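Bread going mouldy in two days, what am I doing wrong?
Posted in Food and Cooking, September 20, 2018

Nives Donati
Since we moved to Irkcombe back in August I can't keep a loaf going past the second day. I bake one on Sunday (plain white, sometimes half wholemeal), let it cool, pop it in a bread bin with the lid down, and by Tuesday night there's a green spot on the bottom crust. Same recipe and same flour as in the old flat, where it lasted most of the week! The house is a bit damp, I'll admit, and the kitchen gets steamy because the window over the sink is painted shut. I've scrubbed the bin out twice. My worktop is also absolutely rammed, so the bread ends up wherever there's a gap, usually next to the kettle.

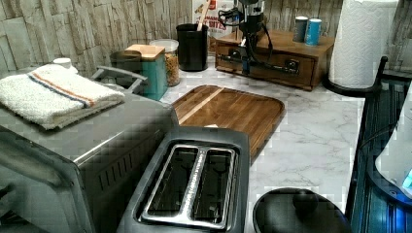 Italo Monti replied that the kettle was the first thing to sort out. Steam drifts up, gets under the lid and sits there, and a crust that was lovely and dry at lunchtime has gone leathery by tea.

Italo Monti
Right, more on this now I've got a proper keyboard. Move the bin as far from the kettle as you can, and don't put the loaf away until it's completely cold. I mean stone cold in the middle, which for a big tin loaf is 4 hours at my house, longer in summer. I used to wrap mine at bedtime while it was still a tiny bit warm underneath and had just the same trouble.

Then the bin itself. Soap doesn't do much about mould that's got into the corners. I wipe mine with white vinegar, leave it open overnight and only put bread in the next day. Crumbs are the other thing, tip them out every time, they go off before the loaf does.

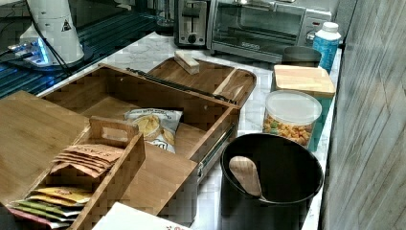
I'd also stop keeping anything else in there with it. We had a phase of chucking half-eaten buns and the odd crumpet in on top of the loaf, and whatever went mouldy first gave it to everything else. If you really can't get through a loaf in time, slice it cold, freeze the lot and toast from frozen. We're a household of 2 and that's what we do with half of every bake. 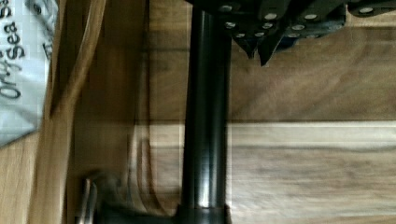
Does keeping it in the fridge help at all?

It slows the mould down but the bread goes stale much faster, so it's only worth it for toast.

Kurek
Had this in a rented place in Worby. Got a cheap dehumidifier, problem gone. Also check your flour.

Worby_baker
Not sure what checking the flour would do, the oven kills whatever's in there. I'd look at the recipe instead. A sourdough keeps days longer than a quick yeasted loaf, and even a spoonful of old starter in your normal dough helps a bit. Mine sits cut side down on a board with a tea towel over it for the first day and only goes in the bin after that.

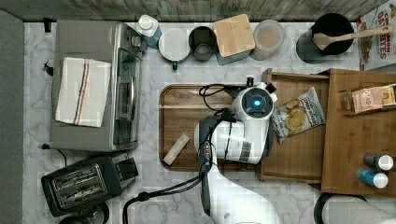
It does go dry at the cut end, but you can slice that bit off and have it with soup. And get someone to run a knife round that painted window, Nives, it'll do you more good than any new bin!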